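How Does a Roll of Tape Work?
Gimden Kids: Everyday Things
By Deisy Mosquera

Tape is a long, thin strip with glue on one side. The strip is called the backing. The glue is called the adhesive. Most tape is wound around a hollow core, so a roll has a hole in the center.

The adhesive is soft. When you press it down, it flows into tiny bumps and pits in the surface below. Paper and cardboard have many of these pits. Dust fills them up, so wipe a surface before you tape it.

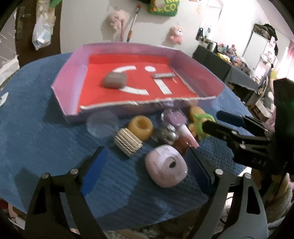 A low cardboard tray is a good thing to build with tape. Its walls are folded up from a flat sheet, and each corner needs a strip to hold it. Lay half of the strip on one wall. Fold the other half around the corner. Rub it with a fingernail for 15 seconds.

Why doesn't the roll stick to itself forever? The back of many tapes has a slippery layer called a release coating. It lets each turn peel away from the one under it.

Words to know: backing, adhesive, core, release coating.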